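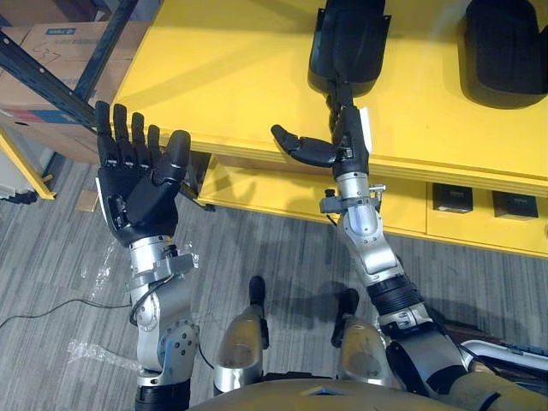 Socket-head fastener

A socket-head fastener is a screw or bolt which is turned by means of a recess in its head. The most common form of the recess has six flat sides, and for this form the names hex socket, internal hexagon and, in everyday speech, Allen are in use. The tool that fits into it is a hex key. In some countries people know it under the name of a company that once sold it, and in others simply as "the bent key".

Fasteners of this kind are found in machine tools, bicycles, furniture, engines, door hardware, musical instruments and many other products. They are chosen most often where there is no space to put a wrench around the outside of a head.

Contents
1 Terms
2 Forms of the head
3 History
4 Manufacture
5 Materials and finish
6 Keys and drivers
7 Use and common damage
8 Collections
9 See also

Terms

The words screw and bolt are not used in the same way by all writers. One usual rule says that a bolt passes through the parts and is held by a nut, while a screw turns in a thread that is cut in one of the parts. By this rule most socket-head fasteners are screws, and the trade name "socket head cap screw" follows it. In workshops the rule is often ignored, and a mechanic will call the same piece a bolt when it is large and a screw when it is small. This article uses both words.

The recess is called the socket. The distance between two opposite flat sides is the width across flats, and this distance gives the size of the key. The depth of the socket is measured from the top of the head to the end of the flat sides, without the cone that is often found at the bottom.

Forms of the head

The cylindrical head, or cap head, is the oldest form still in wide production. It is tall compared to its diameter, and its side is often covered with fine lines (knurling) so that the screw can be started with the fingers. A low version exists for places with little height. Its socket is less deep and it must be tightened with more care.

The button head is a low dome with a wider diameter. It is pleasant to touch and does not catch on clothes, and for this reason it is common on furniture and on playground equipment. Its key is smaller than the key for a cap head with the same thread.

The countersunk head has a flat top and a conical lower side. It lies level with the surface when the hole is prepared correctly. If the angle of the hole and the angle of the head do not agree, the head touches only along a narrow ring and may crack.

The set screw, also called grub screw, has no head at all. The socket is made directly in the end of the threaded body. Set screws hold pulleys, collars and door handles on their shafts. The opposite end may be flat, pointed, rounded or shaped like a cup.

The shoulder screw has a smooth, ground section between head and thread, and a part can rotate or slide on this section.

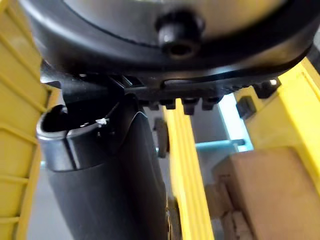 Bolt head with a hexagonal socket, on a black housing.

History

The idea of a recess with flat sides is older than its production in quantity. Blacksmiths could make a square hole in the end of a bolt by driving a hot punch into it, but the result was irregular and each bolt needed its own key. For most purposes a square or six-sided head, held from outside, was easier to make and easier to turn.

The interest in sunken heads grew with belt-driven workshops. Set screws with square heads stood out from the collars and pulleys they were holding, and when a shaft was rotating these heads could catch a sleeve or an apron. Injuries of this type were frequent. A set screw which stayed fully under the surface removed the danger, and the hollow or "safety" set screw was offered by a number of makers at the beginning of the twentieth century. The cap screw with a socket came after it.

One of the smaller makers was the Rumel works at Benardale. It began with wood screws and hinges and moved to hollow set screws when orders from textile mills increased. Its keys were made of drawn bar, bent by hand over a steel form, and they carried no size mark. The fitters were expected to know the size by eye. A complete Rumel catalog has 355 pages, and only the last 12 are given to socket fasteners, which shows how small this trade was at first in comparison with the ordinary goods.

Demand became much larger when makers of machine tools accepted the cap screw. With the head sunk in a counterbored hole, the designer could place screws closer to each other and closer to a wall, and the outer surfaces of the machine remained smooth and simple to clean. Later the automobile, bicycle and furniture trades took over the same habit. Furniture delivered in parts, with one key in the bag, brought the hex socket into homes where no other metalworking tool was kept.

Manufacture

Large series are made by cold forming. Wire is cut into short pieces, and each piece is pushed through several dies. The head is first gathered, then given its shape, and a six-sided punch forms the socket. The metal is displaced and not removed, so the grain of the steel follows the outline of the head. The thread is rolled between two hardened plates or cylinders. After this comes heat treatment.

Sockets in short series, or in metals that do not flow easily, are often drilled first and then broached. A broach is a tool with cutting edges in the shape of the finished hole. In rotary broaching the tool is held at a small angle to the axis and it wobbles as the work turns, so that only a part of the edge is cutting at one moment. A drilled and broached socket can be recognized by small chips or marks at the bottom.

The punch wears with use, and a worn punch makes a socket which is slightly too narrow or has rounded corners. Inspection is done with a pair of gauges, one that must enter and one that must not.

Materials and finish

Alloy steel is the usual material for cap screws. The black surface which many people connect with this type is a thin oxide layer with oil. It gives only light protection against rust, and such screws are not suited to outdoor use without grease or another coating.

Stainless steel resists corrosion better but is softer in the common grades. It also has a tendency to seize, which means that the two threads weld together under pressure. A little paste on the thread prevents this in most cases. Zinc plating, nickel plating, brass, titanium and plastic are also found. Very hard screws should not be electroplated without correct treatment afterwards, as hydrogen taken up in the process can make them brittle.

Keys and drivers

The simple key is a six-sided bar bent into the form of the letter L. With the short arm in the socket the user has a long lever, and with the long arm in the socket the key can be turned quickly but with less force. Some keys have a ball-shaped end on the long arm. It enters at an angle and is practical in narrow places, but it should not be used for the final tightening.

Keys also exist in the form of a T, as a folding set in a handle, as straight drivers and as bits for a ratchet. In some repair shops one long key of 170 mm is kept apart from the set for deep holes.

Metric and inch sizes are near each other in several cases. A key of the wrong system may appear to fit and will then turn inside the socket under load.

Use and common damage

The socket should be clean before the key is put in. Dirt or paint at the bottom keeps the key from going to full depth, and then only the upper edges carry the load. This is the most frequent cause of a rounded socket. On a key, the damage is normally at the tip, and it can be ground back squarely as long as the steel is kept cool.

A screw with a rounded socket may be removed in several ways:

- by driving in a slightly larger key or a star-shaped bit with a hammer
- by cutting a slot across the head for a flat screwdriver
- by gripping the outside of the head, if it stands free
- by drilling the head off and turning out the rest with pliers

Heat helps when thread-locking compound was used.

Collections

Old socket tools have little value in trade and were seldom kept. The Paucar collection, shown in the former customs house at Skirness, holds 200 keys and a small number of broaches. It was put in order by Hortensia Cárdenas, whose handwritten list gives for each key the width across flats, the length of both arms and the condition of the bend. The customs house is closed on Monday.

See also

Broaching
Counterbore
Screw thread
Set screw
Torque wrench

We use cookies to remember your settings and to count visits. By continuing to read you accept this. Accept | Settings

Contact the editors | Copyright and reuse | Back to top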